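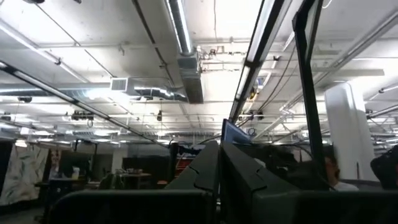

4. Comparing the two finger designs

20 shares 2 comments

We should begin with a word on why we compared fingers at all, when the arms and the controller were already behaving themselves quite nicely. During our first weeks with the bench we had been putting nearly every missed grasp down to the cameras, and it was only when Zewditu Kahsay sat down with the logs one long afternoon in March and sorted the misses by hand that we saw how many of them came at the very last moment, when the fingers had reached the right place and the carton slid away all the same. Better vision would not have rescued those. We therefore left the cameras exactly as they were and turned our attention to the last few centimetres of the arm.

Two designs were tried. The first, which we call the Prokton finger, is broad and stiff, with a stepped notch close to the tip. The second, the Breden finger, has a plain straight edge and gives a little under load. Both fit the same gripper body and open to the same width, so that the motion plans could be shared between them without any changes. Each design was given 208 grasp attempts, all run with the same controller settings and all started from the same resting pose.

4.1 Objects and layout

For the objects we chose small cereal cartons, and we grew rather fond of them over the course of the work. They are light, they are cheap, they come in strong colours which our detector separates without much trouble, and they are just soft enough to tell you when you have been too rough. A rigid test block will put up with almost any grip, and so it hides the very mistakes we were hoping to find. 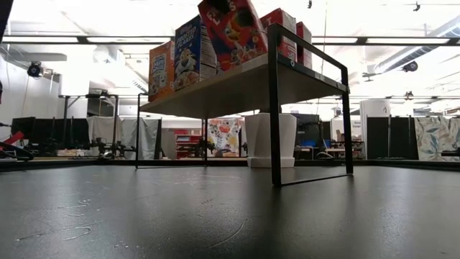
Cartons also have the great merit of standing up on their own, which let us place them side by side and ask the arm to take one without knocking its neighbour. This turned out to be the hardest part of the whole exercise for both designs. A broad finger needs room to get in between two cartons, and where there was no such room the Prokton finger tended to nudge the neighbour sideways before it had properly closed on its own target. The Breden finger slipped in more easily, though it paid for this later on, when the carton had to be turned in the air.

We varied the layout between blocks of attempts, with cartons in rows, cartons standing alone and cartons lying on the mat. A houseplant was left within reach of the arms in some layouts as something to be avoided, and we scored any contact with it as a failure, however gentle.

Figure 4. A two-arm layout on the black mat. Orange and blue cartons stand in diagonal rows on a light wooden board, with a cactus in a white planter at its upper edge; two pink-red cartons are on the mat away from the board.
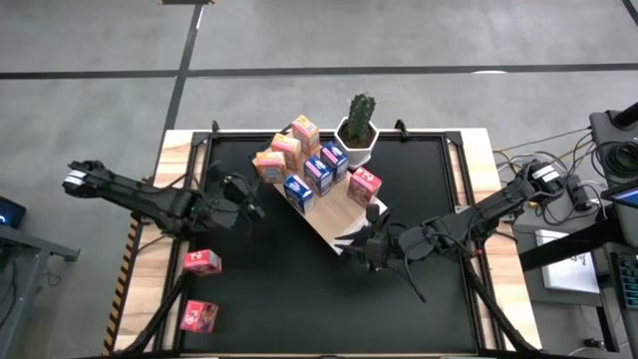

4.2 Grip force and carton wear

Grip force was set by motor current, as the fingers have no sensing of their own. We began with the value suggested by our earlier work at Prindham and lowered it bit by bit until cartons started to drop, and then went back up by one step. The same value was used for both designs, which is perhaps a little unfair to the Breden finger, and a reader who would like to see each one at its own best setting has our full sympathy. We did try this briefly, and the order of the results did not change.

What did change, and more quickly than we had expected, was the cartons themselves. Cardboard remembers being squeezed. A crease left by one grasp becomes the place where the next one folds, and after enough handling a carton is really a different object from the one that came out of the shop. 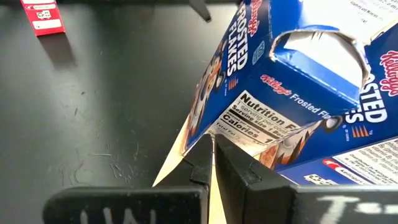

We had planned at first to swap each carton for a fresh one after 20 grasps, and we kept to this for the scored attempts. Worn cartons were put by for a separate set of almost 100 attempts, which we report on their own so that they do not muddy the main comparison. On these the notched tip did noticeably better, as a loose flap or a bent corner would often settle into the step and stay there, while the straight edge had nothing to hold it with. On fresh cartons standing alone we could find little to choose between the two.

Both designs struggled when the carton lay at a steep angle to the closing direction. In that case the fingers meet the cardboard at a corner, and the load goes into a very small area. The Tsakiris planner, which we used throughout, prefers flat faces whenever it can see them, but it has no idea of how stiff a face might be and will quite happily choose one that has already given way. We return to this in Section 5, where a simple penalty for repeated contact at the same spot is added to the planner's cost.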